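Ticket 3631 - Arm stops half way through tidy-up routine, bench cell
Product: Wirura bench cell, Nelska scheduler
Opened by: Laurinda Ramalho, Marinho lab services
Priority: Normal (was High, dropped it myself, see below)
Status: Open, waiting on vendor

Problem as first reported

Arm does the assay work fine. It's the chores at the end it won't finish. Tidy-up routine is meant to clear used plates, put the lids back, bring a fresh tip box over, wipe the tray, park. Gets as far as the lids then stops with error 27 "grip not confirmed". No retry, no beep, just sits there until someone comes in. Usually that's me at ten past seven with my coat still on.

Same thing happens in the simulated cell, which is why I'm raising it with you and not with our own maintenance.

Steps already tried

Power cycled arm and controller. No change.
Re-taught the lid pick point. Worked twice then 27 again.
Dropped the speed to half. Takes ages, still 27.
Swapped lids for new ones out of the packet. No change.
Ran tidy-up on its own without the assay first. Stops in the same place.
Ran the assay without tidy-up. Perfect all night.

So it's the routine or the lid grip check. Not the arm itself I don't think.

Reply from support, 09:40

Thanks Laurinda. Please send the scheduler log and tell us which grip check setting you use (strict or relaxed). Also whether the cell layout file matches the real bench. A tray one slot out will give 27 every time.

My reply, 10:15

Log attached. Setting is strict. Layout file was exported fresh from the sim this morning, I then went round the bench with a tape and compared. All slots match. One plate holder was 2 mm proud, pushed it down, re-ran, 27 again.

Log says 832 grip checks since the last update. All the fails are on lids. Plates never fail. Tip boxes never fail.

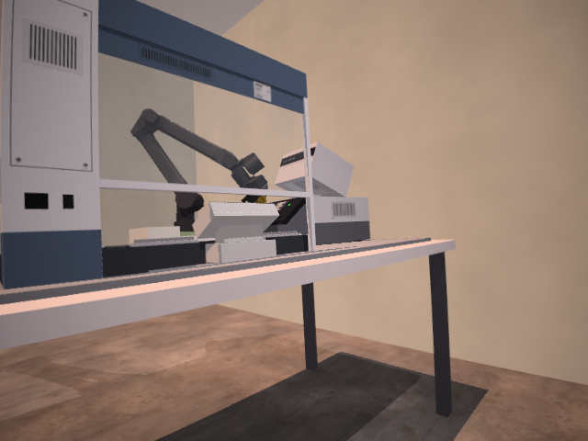 Tried relaxed setting at 10:50. Different problem now. It no longer stops, but it also no longer notices when it has dropped a lid. Carried on quite happily with nothing in the fingers and "placed" a lid that was on the floor. Then logged the step as complete. I'd rather have the stop.

Back on strict.

Reply from support, 11:30

That is expected with relaxed. The check only looks at finger width, and your lids are thin, so a closed hand and a hand holding a lid look nearly the same to it. Could you try raising the grip threshold from the default to 2000 and running the lids only, ten times?

My reply, 13:05

Threshold at 2000, lids only, ten runs. Seven good, three stopped with 27. Better than this morning. Still no use overnight, one stop and the whole queue behind it waits.

Watched all ten. The fails were lids that came up a bit crooked. A person would give it a nudge with a knuckle and not think about it. The arm either has it square or it hasn't got it. Is there any way to make it put the lid down and try again? One retry would probably fix most of these.

Wider question while I've got you, because my manager is asking and I have to write something down for him. He was told when we bought the cell that it would "take over bench housekeeping". What should I tell him it can do unattended today? My own list so far, correct me if wrong:

Moving plates between stations: yes, leave it alone with it
Fetching a tip box from a known slot: yes
Putting lids on: mostly, wants watching
Wiping the tray: does the movement, doesn't know if the tray is clean. Went over a dried ring four times and left it there
Picking up something dropped: no
Emptying the waste: no, still me

Reply from support, 14:20

Your list is fair. Wiping is a fixed path only, there's no check on the result. Dropped items are out of scope for this version. Retry on grip fail exists in the Drultia add-on but isn't switched on for your licence. I can request a trial key. In the meantime you can fake a retry by adding a second lid step with "skip if present" ticked.

My reply, 15:45

Added the second lid step. "Skip if present" is greyed out unless the lid sensor is enabled in the layout, worth putting that in the help page, took me half an hour. Enabled it, re-exported, ran it in the sim first and then on the bench.

Sim: twenty runs, no stops.
Bench: twenty runs, one stop. Lid landed upside down on the holder and the second go couldn't pick it up either. Cleared by hand.

Going to leave it on overnight with the assay queue. Have moved tidy-up to the very end so if it stops nothing is stuck behind it. Lowering priority to Normal.

Please do request the trial key. And can error 27 send an email? At the moment it only shows on the screen in the lab, no good to me at home.

Update, 07:15

Queue finished. Tidy-up stopped on the second to last lid, error 27, at 03:52. Plates all where they should be. Tray wiped, ring still there, did it with a cloth.

New log attached. Trial key not arived yet.

Reply from support, 09:05

Key requested, normally takes a working day or so. Email alerts: Settings, Notifications, tick "operator stop". It's off by default. Leaving ticket open until you have run with the add-on.

My reply, 09:20

Found it, ticked it. Test email went to my junk folder but it did arrive. Will re-run the lids when the key turns up.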